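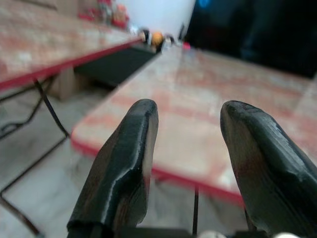 December, started 8:40 am

Cudow reunion special, tape transfers and clip pulls

Carrying on from the last entry. The second crate came from the Moura warehouse yesterday afternoon and Josué signed for it. Labels are in worse shape than the first crate. Several only have a reel letter and the word "wedding," which doesn't narrow it down much on a soap.

What Rovia wants from us has changed again. The original list was clips for the reunion special only. Chantelle forwarded the new list last night and it now includes a separate batch of bloopers and screen tests for the app, to go up the same night the special airs. 70 clips in all. She says the number is fixed. I have written it on the board in marker.

Deck B

Still drops audio on the left channel after long plays. Cleaned the heads first thing, ran the test tape, fine. Put in the season 2 finale and it held until the hospital corridor scene, then the left channel went to hiss. Stopped, let it rest, ran the same stretch again and got it clean. I'm leaving B for short reels until Cleiton can open it up. He thinks it's a cracked joint on the audio board and not the heads. If it is the board, we have the spare from the dead unit under the stairs, but that one was pulled years ago and no one wrote down why.

Deck A did the long reels all morning without trouble. Tracking set a little left of center for everything recorded in the old studio. Please don't put it back.

The missing kiss

This is the one everyone will ask about. The fountain kiss between Beatriz and the doctor is the most requested clip in the fan poll, and the broadcast master we have cuts away to the mother in the car before it finishes. The version fans remember is longer. Rosimeire was in the script department then and is sure the full take was shown once, in the first airing, and trimmed for the repeats after the sponsor complained. She remembers the phone calls.

So there should be a first-airing tape somewhere. Looked through the crate index for it and found reel K14 listed as "fountain, long." The box for K14 has a different tape in it, a press junket with the cast on a couch. Good junket, as it happens. The two leads were being asked if they were dating, same as every interview that year, and he answers by reading out the catering menu. Flagged it for Chantelle. Bloopers batch, maybe.

Josué called Moura to ask if there's another K box. They will look after lunch.

Color

Ran the first pass through Uvgate with the settings from last time. Skin tones too orange on anything shot under the kitchen set lights. The preset was built on exterior scenes, so I made a copy named cudow_kitchen and pulled the reds down until the aunt's white blouse looked white. Side by side with the publicity stills it's close enough. The stills are a bit faded themselves and I wouldn't trust them further than that.

Uvgate also keeps deciding that the sequined dress in the gala episode is noise and smooths it flat. Masked it by hand for the staircase entrance. Took most of an hour for a very short clip, but that dress is on the poster and people will notice. For the rest of the gala I turned noise reduction off completely and I think it looks better that way. Ronaldo, have a look when you're in and tell me if you disagree.

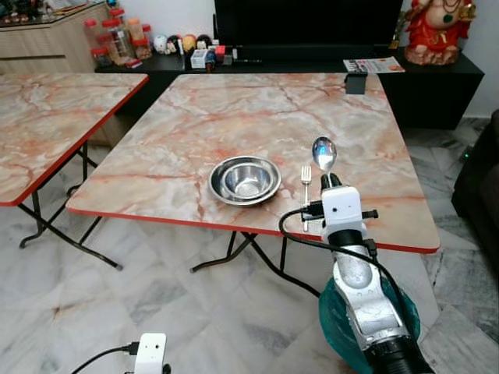
12:50 pm. Ronaldo looked. He agrees about the gala but wants the reduction back on for the ballroom wide shots, where the grain jumps at every cut. Done at a low setting.

Rights

Notes from the call with Chantelle so we don't pull things we can't use:

Theme song is cleared, opening titles version only. The slow piano version from the funeral episodes isn't cleared, so any funeral clip needs either the dialogue track alone or new music from Rovia.

The pop song in the beach episode is out. That also takes out the dance on the boat.

Guest cameo by the singer in season 2: waiting on her manager. Prepare it anyway, keep it in the hold folder.

Screen tests need a yes from each actor. So far we have the lead, the aunt and both of the twins. The actor who played the priest said yes by phone, and Chantelle wants it in writing.

There was a long discussion about the actor who left in the middle of the show and was replaced by the one with the mustache. He isn't coming to the reunion. The producers want him in the clips regardless, and he has no objection as long as the greenhouse fight isn't used. Greenhouse fight removed from the list. I've put the bus station goodbye in its place to keep the total right.

3:15 pm

Moura called back. There is another K box, on the wrong shelf with game show tapes. They read the label over the phone: "fountain, 1st air, do not erase." Josué is driving out to get it. Told him to bring the whole box.

Rosimeire came by and went through the unlabeled weddings with me. She could place nearly all of them from the flowers. Corrected names are in the index, with her initials beside them. One turned out to be a dream sequence, and she says it was written over a weekend to cover for an actor with the flu.

Rovia's promo people posted a teaser with a still from the gala and asked fans to name the episode. Over 1,000 replies by mid-afternoon, many of them arguing about the kiss.

To do

Cleiton: audio board on deck B, before any more long reels.
Josué: K box. Let it sit in the room overnight before playing.
Me: finish the twins' screen tests, redo the staircase export with the right frame rate (my mistake, I used the web setting).
Ronaldo: second check on cudow_kitchen, mainly the Christmas dinner.
Chantelle: piano music answer, priest in writing.

Stopped at 6:10 pm. Deck A off, deck B off, covers on.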